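Gumede open day recordings

Wrist camera recordings from the November open day at the Gumede workshop. The arm ran from 15:00 until closing, with visitors choosing what it should pick up next.

Contents

There are 20 recordings in 2 folders. "table" has the pick-up runs over the pale tabletop. "talk" has the runs Imelda Aquino used during her demonstration. Each recording comes with a text file of gripper commands. 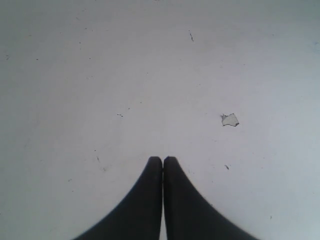 Visitors' requests were typed in by Dexter Tagle as they were spoken, so the wording is uneven and a few are in Portuguese. We left the spelling alone. Requests that the arm never started are listed in skipped.txt.

Known problems

The clock on the logging laptop ran 2 seconds behind the camera. Correct for this before lining up commands with video. Sound was not recorded.

Contact

Questions about the files go to Weidong Deng. For visits to the workshop, write to Ermelinda Tavares.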